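Sort by what a thing is, and stop there

2023-10-13

I moved to Tanmont with two suitcases and one plastic bag of cables. I still don't know why I packed the bag. Half of those cables did not fit any socket in this country. But I carried them over the sea, and afterwards they lived in a kitchen drawer for seven years, growing.

This essay is about that drawer, and about an opinion I have formed slowly: most of us sort our small things by the wrong question. We ask "when will I need this?" and we should ask only "what is this?" The first question has no answer. The second one has an answer that a child can give.

Consider how the advice usually goes. You must take everything out, they say, and make a pile to keep, a pile to give away and a pile to throw. I tried it with my cables. I held a charger in my hand and I thought about a telephone I no longer own, and then about my cousins, who perhaps own such a telephone. After one hour I had a very large pile to keep. I put it back in the drawer, where it became one knot again before October was over.

What changed my mind was a few open bins, without lids and without labels, standing next to each other on a hard surface.
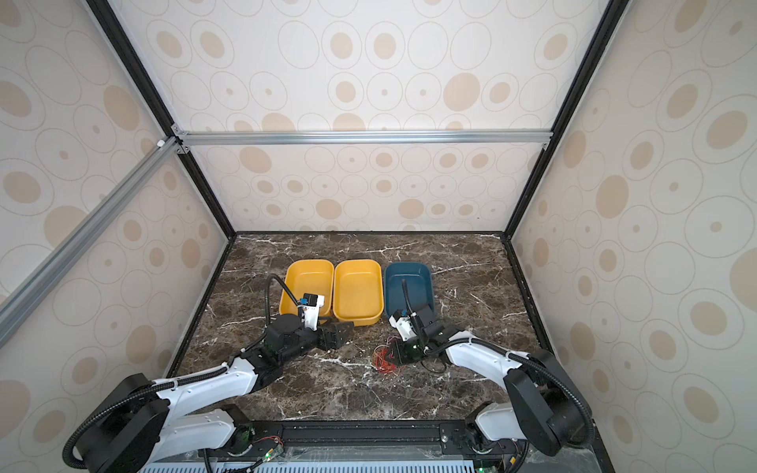
An open bin asks very little from a person. It has no click, no zipper, no small door. When I come home tired, I will not open a box, but I will drop something into a thing that is already open. I think this difference is larger than people who sell storage want to admit. A shop near me, Quintero, has a whole wall of boxes with lids, and I have bought many of them. Inside my closet they are all closed and I could not tell you what is in them.

Color also does more work than a label. A label must be read, and to read it you must stand in front of it with the light on. Yellow and blue you know from the door. In our house we speak of "the blue" now, as if it were a room. "It is in the blue" is a full answer, and my family accepts it.

Some friends say that this is too simple, because wire is not only one kind of thing. There is thick and thin, long and short, useful and mysterious. I agree, and I still say that you should begin with what the eye can separate at once. Red with red, white with white. It is a stupid rule, and for this reason it survives a bad day. A clever rule needs the clever person to be present.

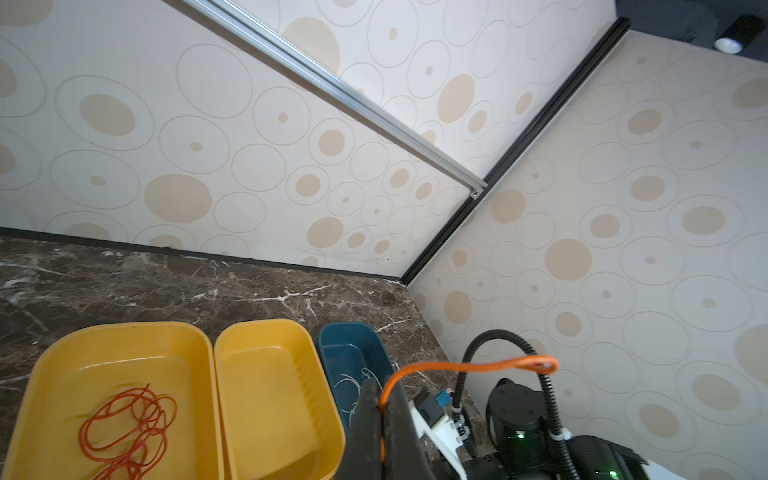 Red-toned cable in one yellow bin, white in the blue one, and the middle bin still free.

I want to defend the empty bin especially. When I first began to live this way, I filled every container on the same evening, and I felt proud. After a few days something new arrived in the house, an extension cord from Amov, and it had no place. So it went on the counter. The next thing went on top of it, and you can imagine the rest. A system which is full on its first day is already closed to visitors. Now I always leave one bin with nothing in it, and I don't feel this is a waste of space.

There is one objection I take seriously. A bin of loose cable is still a tangle. The magazine Fosura, which I read at my dentist, recommends that every cable be rolled and tied with a ribbon, and it prints beautiful photographs of this. I have done it. It took me 35 minutes, and it looked very good until someone needed a cable quickly. A tangle of one kind of wire is a small problem - you pull, you shake, it comes. A tangle of all kinds is a big problem, and it has a way of making you buy a new cable for 7 dollars so that you don't have to face it.

I also believe that we should permit a job to look unfinished. In my mother's house nothing could remain on the table after the work was stopped. It had to be hidden, and hidden things are not continued. I let the rest stay out on the counter, next to the bins, where it will annoy me a little each time I pass with my coffee.
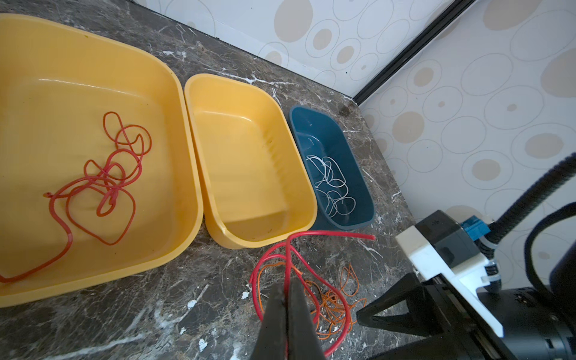 Red and orange wire on the marble countertop, in front of the bins.

Perhaps all this sounds like a small subject for an essay. But I have lived in enough apartments to know that the drawer goes with you. Mine is now half empty, and I use the free half for tea.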